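Progress report to the Montecinos fund: gripper comparison, September

Thank you once again for your patience over the summer, which was a slow one for us while we waited for parts. We are properly under way now - both grippers, the Vornilon and the Kirkon, have been through the full set of 15 grasp tasks, and we have logged 382 attempts between them.
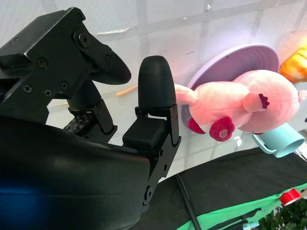 Photo: Colix project, wrist camera

The wrist view has been a great help in judging how the fingers meet soft things, and we are very glad you let us move money across to pay for it. Two of the tasks still give us trouble, both with thin, flat objects, and we would like to repeat those with softer fingertip pads.
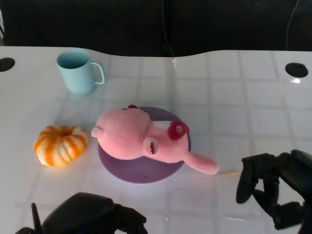
Controller tuning took up most of the last fortnight. The head camera gives the planner its first guess at where to reach, and mixed layouts test it well: the plush toy lies across the purple plate with one long limb out over the rim, so the planner must decide where toy ends and plate begins. We hope to send you the grasp figures for each gripper in October, along with the revised spending table.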